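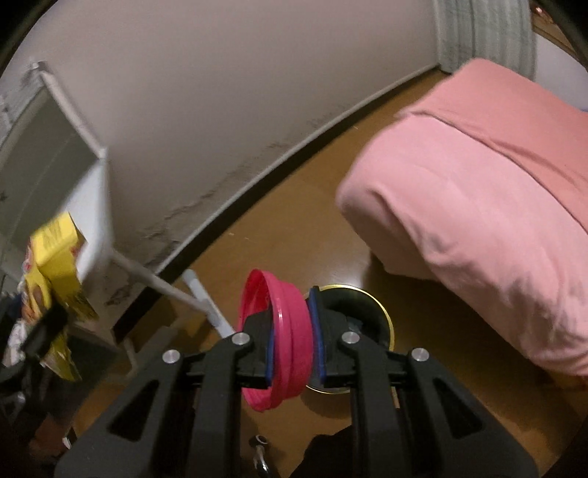

Gripper, pink plastic, bin. Fiction by Mulugeta Asfaw.

Home Stories Essays Archive Submit

Wed 15 January
By Mulugeta Asfaw

THE BEDROOM LINE

Kovács wanted two grippers. Finance wanted one gripper and a report on how one gripper had gone.

"A hand is a thing people usually have a pair of," Kovács wrote in the justification box, which allowed 500 characters. She used the rest to describe her own hands.

The plan was simple enough. You held the grippers, you tidied a bedroom, and in May the robot from Pirkden would arrive and tidy it the same way. The robot was in next year's budget. The bedroom was in this year's, under Vehicles, where there had been room.

Pellano in purchasing called at lunch.

"I have a line for finger pads," he said. "Blue. Can they be a cheaper color?"

"They come blue."

"And 2000 dollars for trash?"

"For trash handling."

"We have trash, Kovács. We have it upstairs for free."

She cut the line to 23 dollars and brought wrappers from home. It took her a weekend to eat enough to supply the first session, and she filed no claim for the snacks -- a decision she would raise at her next review.
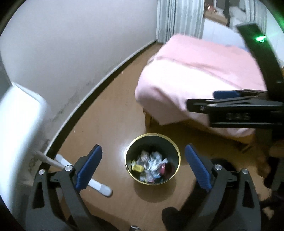 By Thursday she could pick up a candy wrapper with only mild swearing. Pellano came down to see what he was paying for and stood in the doorway with his clipboard.

"How long would that take by hand?"

"This is by hand."

"By regular hand."

Kovács said that was outside the scope of the project. He wrote it down. Then he asked if he could try, and he was still there at six, on his knees, chasing a scrap of foil along the baseboard.

The revised budget came back from Burnomham on Monday. It approved three grippers. The third was under Vehicles, and it had Pellano's name on it.

Get new stories in your inbox. By signing up you agree to our newsletter terms.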